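Skuderine Stone: Frequently Asked Questions

Do you sell single slabs?
Yes. Most of our orders are for one or two pieces. Slabs are kept at the Pumetow yard, and you can look at them any weekday or on Saturday morning. Call ahead if you want one pulled out of the rack.

How long can you hold a slab for me?
We hold slabs for 30 days with a deposit. After that the slab goes back on the list, and the deposit becomes store credit.

Is brown marble harder to keep clean than white?
It hides crumbs and coffee drips better, but it shows dust and hard water spots sooner. Wipe it with a damp cloth and a little dish soap, then dry it. Do not use vinegar, lemon or bathroom cleaner on any marble. 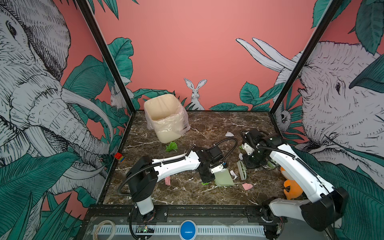
Do I need to seal it?
We seal every piece once before it leaves the shop. Plan to do it again every year in a kitchen and every 2 years elsewhere. A drop of water left for ten minutes will tell you. If the stone under it turns dark, it is time.

Will my slab match the sample?
The base color will be close. The veining won't be. 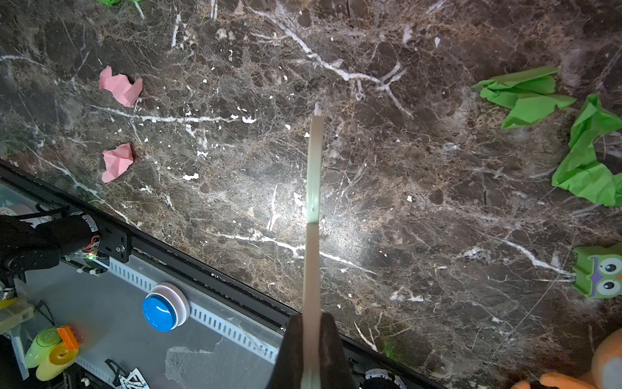 Veins are where the minerals in the stone differ from the rest of it, and no two slabs have them in the same place. A hand sample shows a few inches at most. On a full piece you may get fine tan and rust lines all over and then a thick white vein that splits into a Y. If you want a feature like that centered, or kept away from a sink cutout, mark it with tape at the yard and we will cut to your tape.

Can scratches be polished out?
Light ones, usually. Vilhjálmur Juhl does our repair visits and charges by the hour, with a minimum of one hour. Deep chips are filled with tinted resin.

Do you deliver?
Within 40 miles of Pumetow, yes. Two people need to be on site if there are stairs.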